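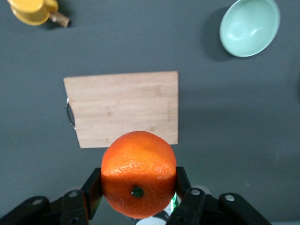 My grandmother kept her marmalade under the stairs, behind the vacuum cleaner and the good umbrella, and she counted the jars the way other people count their savings. I grew up thinking every family had a marmalade cupboard. I was well into my twenties before a roommate opened ours, saw the shelf, and asked me very gently if I was all right.

So when a friend told me about the marmalade supper in Illberg – a whole evening given over to the stuff, in a town of 3383 people, at the tail end of winter – I was in the car before I had really thought about the roads. It is a long drive up past Clallton, and in March the last stretch is mostly mud with a little gravel in it. I got there with my jar wrapped in a sweater on the passenger seat, feeling like a child on the way to a piano recital.

Houda Tazi has run the supper for years out of the old grange hall, and she met me at the door with flour on her elbows and took the jar right out of my hands. She held it up to the light, tilted it, and watched how slowly it moved. "You boiled it a little long," she said, "but I like it that way, so come in." I have had worse reviews from people who knew me better.

She learned from her father-in-law, she told me over a cup of very strong tea. He made his with nothing but bitter oranges, sugar, water and a great deal of patience, and he sliced the peel so thin you could nearly read through it. Houda cuts hers thick. They argued about it for as long as he lived, and she still makes two small jars his way every winter and gives them both to his sister.

The trick, if there is one, is the overnight soak. You put the sliced peel in a big pot with the water, tie the pips and pith up in a piece of muslin, drop that in too, and go to bed. By morning the pips have given up their pectin and the water has gone silky. Then you simmer it until the peel squashes between your fingers, and only then does the sugar go in. Add it too soon and the peel stays tough forever, as I learned with an entire batch that my brother still calls the gravel.

Supper itself was plain and wonderful: ham with a marmalade glaze, brown bread, a sharp cheese, and a steamed pudding that needed two people to carry. There were 376 jars on the long tables by the time the plates were cleared, and everybody swapped. I went home with a dark one made with molasses, a lemon one that was nearly green, and Houda's, thick as a doormat and perfect on toast. I have been hiding it behind the vacuum cleaner.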